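Kirkimcombe puts its new localization software on general release

The robotics group at Kirkimcombe has released the first full version of Virnelach, the localization package it has been building, testing and (by its own cheerful admission) rewriting for the better part of 3 years. Virnelach helps a robot work out where it is from wrist-camera views alone, and the team has been especially keen to get it working in places where there is very little for a camera to hold on to - plain walls, flat panels, long stretches of white with hardly a corner between them.
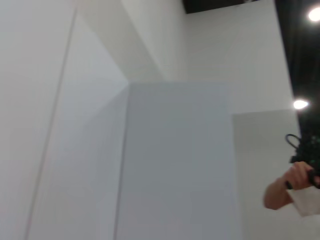 Noboru Shibata said the hard part was teaching the software to admit when it was lost, and that he would happily trade a little speed for a planner that slows the arm down whenever the position estimate starts to wander.

The release candidate was put through 3946 short runs, and it recovered its position in 98 percent of them, usually by leaning on wall seams and the edges where ceiling and wall meet. An earlier build, tried in November, had trouble with ceiling lights and took a good deal longer to settle.

Version 1.0 also comes with a log viewer, written by Yae Oda, and a much friendlier calibration tool. Jorville will be the first outside site to use it, and Valter Pacheco is looking after bug reports - there were 49 open at last look, most of them small ones.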